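**Project report: review of the Prostent hand-held gripper kit**
Tuesday, July 23, 2019

Our project was to decide whether the Prostent kit, sold by Gurham, is good enough for a student lab to buy. A kit for one operator costs $799. We compared it with the older Brusora set the department already owns.

## What we did

Each operator held one gripper per hand and tidied small household goods into an open box. The goods were things like rolls of tape, small packets and printed cartons. We recorded 2,531 attempts over the term. Of these, 143 could not be used, mostly from dropped tracking when an operator turned too fast.

## What we found

The ridged finger pads held cartons well. Flat packets on soft cloth were harder, and most operators pushed the packet against a fold before closing the jaws. For rolls of tape there were two ways to work: close on the outside, or put the fingers into the center hole and lift. The second way was quicker but took some practice.

The grip got tiring after long sessions. We switched operators more often than we had planned, and that cost us time. The cable also needs watching, as it catches on the edge of a box if the arm comes in low.

Setup was easy. The printed guide skips the calibration step, so we had to write to Gurham for it. The answer came in two days.

## Cost and next steps

Two kits would fit our budget of $3,000 with money left for spare pads. We recommend buying one now and a second in October if the Adams lab agrees to share it. We did not test pad wear, and the next group should.

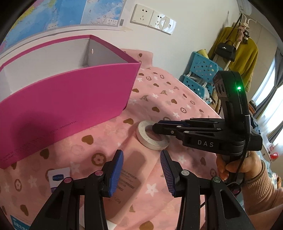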